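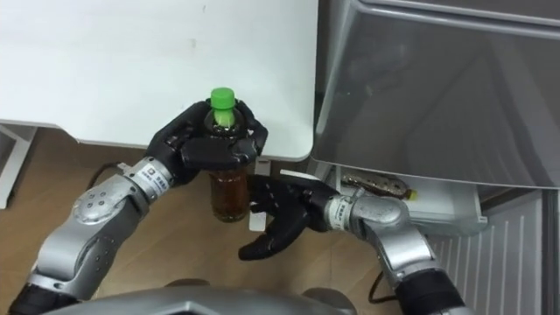
Home | Kitchen | Workshop | Storage | Cleaning | Contact

Bottled Tea: Opening, Resealing and Keeping It

Applies to plain and sweetened tea in clear plastic bottles with a screw cap. Milk teas spoil faster and are covered on a separate page.

Before opening

Store unopened bottles upright, out of direct light. Clear plastic gives no protection from the sun, and tea left on a windowsill darkens and goes flat in flavor within a few weeks. A closed cupboard away from the oven is adequate. The garage is acceptable in winter if it stays above freezing. A full bottle that freezes will push its base outward and will not stand straight afterward.

Check the cap ring. The small bridges between cap and ring should be whole. If any are broken, or the cap turns with no resistance, discard the bottle. A slight haze or a little fine sediment is normal in brewed tea and clears or resuspends with one slow inversion. Strings, clumps or a swollen bottle are not normal.

Grip

Most spills come from squeezing the wrong part of the bottle. The wall is thinnest across the middle, and pressure there moves liquid straight up the neck once the cap is off.

Hold the bottle high, at the shoulder, where the wall curves in toward the neck. The curve stiffens the plastic and it deforms very little under a firm hold. Keep the other hand open near the lower part, ready to take the weight if the bottle slips. Do not press with it. For a 500 ml bottle the second hand is optional. For anything larger it should be used every time, and always when the outside is wet from the refrigerator.

Opening a tight cap

1. Dry the cap and the neck.
2. Stand the bottle on a folded dish towel.
3. Grip the shoulder with the weaker hand.
4. Turn the cap with the stronger hand in one steady motion until the ring separates.
5. Stop. Let go of any squeeze on the bottle, then finish unscrewing.

If the cap will not move, wrap a wide rubber band once around it and try again. Rubber shelf liner works as well; we keep an offcut of Rekow liner in the utensil drawer. Warm water over the cap for half a minute helps when sugar has dried in the threads. Pliers do work, but they crush the cap out of round and it will not seal again.

Shanthi Kumarasinghe wrote in to recommend holding the cap still and turning the bottle. We tried it. It gives better leverage for small hands, but the bottle must be upright and the grip must stay at the shoulder.

Resealing

Wipe the threads before the cap goes back on. Sweetened tea leaves a film that dries hard and is the usual cause of a stuck cap the next morning. Seat the cap level, turn it backward until it drops into the start of the thread, then tighten. Finger-tight is enough.

To test the seal, tip the bottle over the sink for a few seconds. A leak on one side means the cap is cross-threaded. A leak all the way around usually means a worn or dirty cap.

After opening

Refrigerate promptly and finish within 2 days — one day if anyone drank from the bottle. Mark the opening time on a strip of masking tape and put it on the shoulder, where it can be read from above. Door shelves are the warmest part of most refrigerators, so use a main shelf for anything you intend to keep overnight.

Reusing the bottle

Rinse with cold water first, then warm water and a drop of dish soap. Very hot water shrinks and warps thin plastic. Brown staining near the base comes off with a teaspoon of baking soda and a little water, shaken and left for 27 minutes (a half hour is fine; that was our timer). Dry the bottle inverted with the cap off.

A cleaned bottle is good for watering seedlings, for holding screws, or as a scoop with the base cut away. We do not refill them with drinks more than once or twice. The threads collect residue that a bottle brush does not reach. Never put solvents or cleaning fluids in a bottle that still looks like a tea bottle — amber liquids especially are easy to mistake.

Tip sheet 1242, revised September. Text by Tania Dewan.

Contact the Hollunlow Household Pages | Copyright Hollunlow | Back to top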